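**Prultum suspende recolha com pinças manuais depois de falha no fecho**

A Prultum interrompeu no dia 6 de maio o trabalho com as pinças manuais Kindeo, depois de uma falha que deixou uma operadora com dois dedos apertados entre as garras. A operadora foi vista no posto médico do edifício e voltou para casa no mesmo dia, sem fratura. A empresa comunicou o caso aos seus clientes e ao fabricante, a Briem.

As pinças Kindeo são seguradas na mão e servem para gravar movimentos, que depois são usados para ensinar braços robóticos. Segundo a Prultum, o aparelho em questão fechou sozinho durante uma pausa, quando o gatilho não estava premido. A operadora estava a limpar as almofadas das garras com um pano, operação que se faz várias vezes por turno. A força do fecho ficou abaixo do limite do fabricante, mas as garras não abriram com o comando normal e foi necessário desligar a alimentação.
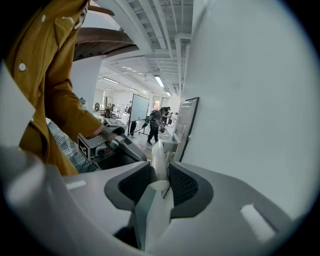

A falha está, segundo a análise interna, no sensor que indica a posição do gatilho. Tsegereda Tekleab, responsável pela segurança na Prultum, explica que uma atualização instalada em janeiro mudou a maneira de ler este sensor, e que um valor perdido passou a ser entendido como uma ordem de fechar. Os cabos pretos que passam por baixo do aparelho também vão ser verificados, porque um mau contacto pode produzir o mesmo valor perdido. As almofadas escuras com superfície em malha, uma em frente da outra, não apresentam defeito, mas a sua limpeza fica proibida enquanto a pinça tiver corrente.

O registo da máquina mostra que o sinal se perdeu durante 50 milissegundos. "É um tempo muito curto, que ninguém pode notar com a mão", diz Tekleab. "O programa devia esperar e pedir uma segunda leitura. Não o fez."

A Briem confirmou que recebeu o registo e que está a preparar uma correção. Tove Hauksdóttir, engenheira da Briem, afirma que a versão anterior do programa não tem este problema e pode ser instalada de novo pelos próprios clientes. A atualização de janeiro foi enviada a até 3000 aparelhos, e a empresa pede que todos fiquem desligados durante a limpeza e a troca de peças.

Na Prultum, o arquivo de gravações também foi revisto. Em 3590 sessões feitas depois da atualização, encontrou-se mais uma com um fecho sem ordem, que na altura foi marcada como erro do operador. Essa classificação já foi corrigida e o operador foi informado.

O trabalho vai recomeçar por fases, primeiro com a versão antiga do programa e com um botão de corte ao alcance da mão livre. A Plundura, que utiliza as gravações da Prultum nos seus braços de embalagem, disse que o atraso não afeta as suas entregas. A data para o regresso completo ainda não foi marcada.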